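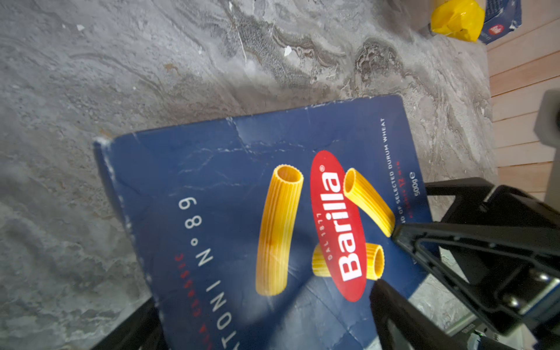 Western blot : blocage et dilution, notes d'août

Repris la validation du polyclonal de lapin Clenen sur lysats HEK293. La bande attendue sort à 40 kDa, avec un bruit de fond gênant au-dessus de 100 dès que le blocage se fait au lait. Passage à la BSA 5 % : fond nettement réduit, signal spécifique inchangé.

Incubation primaire de 16 h à 4 °C, dilution 1:1000. À 1:500, une bande parasite apparaît vers le bas du gel – probablement un produit de dégradation, à vérifier avec des inhibiteurs de protéases frais.

Membrane PVDF Wavusell, transfert semi-sec. Le tampon Caltton donne un transfert irrégulier sur les puits 9 à 11, je reviens donc au Towbin classique.

Reste à faire : le contrôle siRNA et un second lot d'anticorps.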